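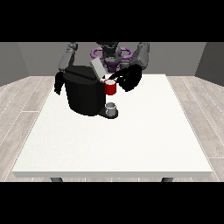
Coffee and my second language, a thread

1/ My neighbor Melquiades Cuevas asked me how I learned to speak English without fear. I told him: by standing next to the coffee machine at work. He laughed, but I was serious. Let me explain.

2/ I came to Clornley in January with a good grammar book and very bad ears. I could read a contract. I could not understand a person who asked me if I had a nice weekend. They say it very fast and it sounds like one word.

3/ My first job was in the billing office of Stusero. We were 22 people on one floor and there was one coffee machine for everybody. For the first weeks I brought tea from home in a bottle, so that I did not need to stand in the line and talk.

4/ Then my bottle broke. So at 8 in the morning I was in the line, with a woman from payroll in front of me. She said "it's gonna be a long one." I thought she meant the line. She meant the day. I answered "yes, three persons."

5/ She was kind about it. She explained, and the next morning she said the same sentence again, slowly, and waited for me. I said "tell me about it," which I had learned from television the night before. I was proud until lunch.
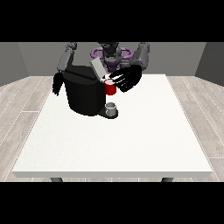 Red mug, next to the machine.

6/ What I like in coffee talk is that it is short. The cup fills and you are free to go. If you make a mistake, it is over soon, and tomorrow you can try again with the same people and almost the same words.

7/ I started to keep a small notebook. Every day I wrote one expression I heard in the line. Some from the first pages: "I'm running on fumes." "Don't get me started." "It is what it is." The last one I still do not fully understand, but I use it often and people nod.

8/ A warning for other learners. "How are you" in the line is not a medical question. I once answered it with my knee, the doctor and the price of the doctor. The man from Cerodum who was visiting us held his empty cup the whole time. A very patient man.

9/ Where I grew up, in Zavala, you sit down for coffee. It takes an hour and somebody's aunt comes. In the office people drink it while walking. At first I found this sad. Now I do both, standing from Monday on and sitting when my sister calls.

10/ Melquiades wants to begin with the radio and 7 new verbs each day. I told him verbs are fine, but please also find a line to stand in. The bakery is good. The bus stop is more difficult because people look at their phones.

11/ If you are a native speaker and a new person is behind you in the line, say something small. The weather is enough. And please repeat it the next day, I am asking for all of us.

12/ The notebook is full now and I bought a second one. Today's page: "I'll let you go." It means the other person wants to leave.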